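Corkberg Tray Game, boxed edition: review

The tray game is old and costs nothing. You put small things on a tray, let people look, cover it up, and see what they can remember. Corkberg now sells a boxed version, and I wanted to know if there was any reason to buy it when most people have a dish towel and a drawer full of odds and ends.

In the box are a deck of 101 rule cards, a sand timer, a gray cotton cover, a pad of score sheets, and a folded booklet. The tray and the objects are up to you. That should be printed larger on the front. It's on the bottom, next to the bar code, and I can see someone opening this at a birthday party and being annoyed. 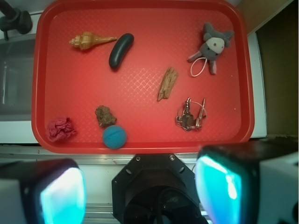
Red plastic tray with a spiral shell and a small gray plush among the things laid out.

The cards are the reason to buy the set. Each one changes the round in some way. On the easy cards you look for the full timer and then write a list. On the harder ones somebody takes a thing away under the cover, or swaps the places of two things, or you have to write the list in the order of size. My favorites are the cards that ask a question after the cover goes on, such as what was closest to the heaviest item. You can't prepare for those, and the adults in my house did no better than the kids.

A few cards are weak. "Describe the tray in a song" got one try and went back in the box for good. There are also cards that seem to repeat each other with slightly different wording. I would have been happy with a smaller deck and a lower price.

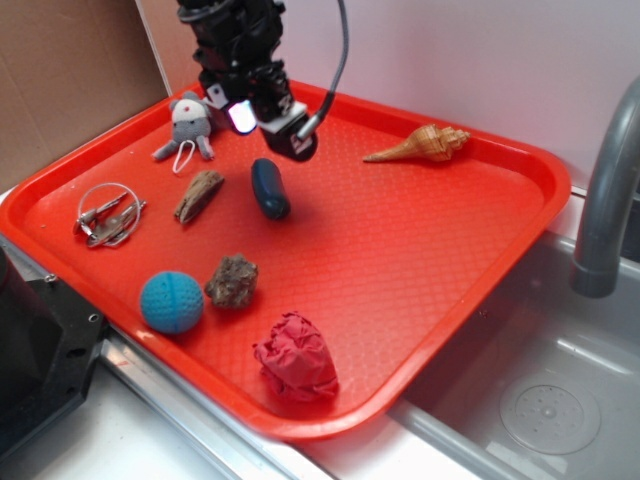
Ingegerd Sandberg
Games and Toys Editor

The timer runs for 3 minutes, which is too long for the easy rounds. Older players get bored and start talking, and the talking gives things away. We ended up using a phone for those and saving the sand timer for the hard cards. The timer itself is sturdy. It was knocked off the table in our first week and still works.

The cover is good. It's heavy enough to stay where you put it and big enough to hang over the sides of a large tray. A dish towel shows the shape of anything tall underneath, and this one hides it a little better because the cloth is stiff. It came out of the wash with some wrinkles and no shrinking that I could measure.

The score pad has 200 sheets, printed on one side. Each sheet has room for up to four players, so a bigger group needs a second sheet and somebody to add them together. The columns are narrow. If you write large you will run over into your neighbor's score. 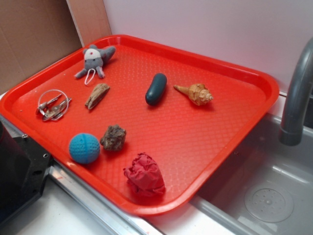
The booklet could be better too. It explains the basic round clearly, then leaves the point system to a small table on the back page. We argued over whether a wrong answer costs you a point or just earns nothing. The table says it costs you a point. The example on the facing page says it doesn't. I wrote to Corkberg in June and was told to go with the table.

I compared it with the Werkgate Look Again set, which comes with its own plastic pieces. Those are easier to get started with, but after several evenings everyone knows the pieces by heart and the game is over. With the Corkberg set you can change what goes on the tray every time, and it lasts longer for that.

Buy it if you play with a mixed group of ages and have used up the plain version. For one afternoon with small children, a towel and a pencil will do.

Good: varied cards, heavy cover, solid timer
Bad: repeated cards, cramped score sheets, unclear scoring
Rating: 3 out of 4

Comments

Khurram Tanoli
We play that a wrong answer costs nothing. With my nephews it's the only way to get to the end of a game.

Tzu-hsuan Shek
Does the cover have a hem? Mine from the older edition frayed along one side.

Ingegerd Sandberg
It does, stitched all the way around.

Xiuying Song
I use the question cards with my English class in the evening. Good practice for "next to" and "behind." The song card went over well there, by the way.

Kai-wen Lu
Agree about the score pad. We just use a notebook.

Related reviews

Werkgate Look Again: quick to set up, quick to wear out
Altero folding card table
Guo wooden domino set
Sand timers compared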